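Bench gallery: egg bowl and post stand

Prodico workshop notes, small tabletop pieces
Posted 1 July 2026

The pieces on this page are a bowl in the form of a broken egg and the white stand it rests on. The stand combines a low platform for the bowl with a vertical post for hanging small items. We keep it on the white work table at the Gromus unit, where most of our tabletop fittings get looked over before they go on the shelf or back for another go.

The stand is the third revision of a pattern we call Gu. The first had a round base with the post in the middle, which left no room for a bowl of any useful size. The second moved the post to the rim and tipped over when loaded on the peg side. The third splits the base into two lobes joined at a waist, so that the weight of the bowl sits well away from the post. Base thickness went up by 2 mm at the same time, mostly for stiffness at the waist.

Captions cover the main points. Longer notes on fit and finish follow the second picture.

1. Base outline

Figure-eight footprint, post on one lobe and bowl over the other. The table is a working surface and carries the usual scuffs, plus a brown crumbly patch that is due for a wipe with a damp cloth and a bit of dish soap. The timber strip along the table border predates the current top.
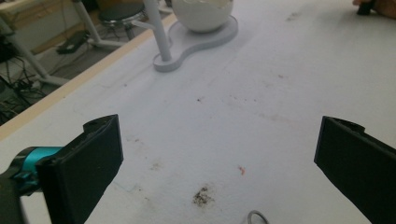 2. Bowl on platform

Glossy white bowl with a jagged rim, trimmed in silver, and a creamy white interior. The platform edge has fine vertical ridges. Two short pegs on the post, one above the other, both angled slightly up. 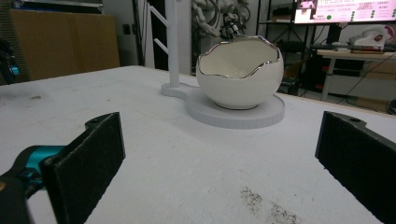

Bowl fit was the slow part. A rounded underside on a flat platform wants to rock, and the tolerance on these bowls is wide enough that no single recess suits all of them. We tried a shallow dish in the platform at 9 mm radius of fillet and went back to flat. Flat is easier to clean, and a thin clear silicone dot under the bowl stops it from wandering when the table is bumped.

The jagged rim has a practical consequence. There is no level edge to take a lid, and filling to the lowest notch leaves a fair amount of the volume unused. For keys, paper clips, tea bags or wrapped lollies this doesn't matter. We would not use it for liquids, and metallic trim stays out of the microwave as a matter of course. Hand wash only, soft sponge, no scourer on the trim.

The pegs are short on purpose. On the second revision they were nearly twice the length and a full-size mug hung far enough out to start the base lifting. The present length takes an espresso cup, a measuring spoon on a loop, or a ring of keys. Upward tilt is slight, enough to keep a handle from sliding off if the stand is picked up by the post. It should be picked up by the base.

Bench figures for the Gu pattern, third revision:

Distance, post centre to platform centre: 115 mm
Recommended maximum load per peg: roughly 20 g over the weight of an empty espresso cup
Base finish: as made, no paint

The load figure is conservative. It comes from hanging washers on the top peg until the far lobe began to lift with no bowl in place, then taking a margin off. With the bowl on the platform there is more in hand, but people take the bowl away to empty it and leave the cups where they are.

Colour is white throughout. A grey version was run for the Kikeck shelf display and looked fine in itself, though the bowl no longer read as part of the same set. White marks easily. Graphite and dark dust are the worst for it – both get into the ridges at the platform edge and need an old toothbrush to shift. On a flat table top the same dirt comes off with a cloth.

Outstanding items for the next revision are a small chamfer at the foot of the post, where dust collects, and a felt or cork underside. Cork is the preference. Felt picks up grit and then scratches whatever the stand is sitting on. The bowl stays as it is.

The fourth revision is planned for October. Drawings for the second are no longer kept, and the earlier round base is available only as a pattern for a plain post stand with no bowl.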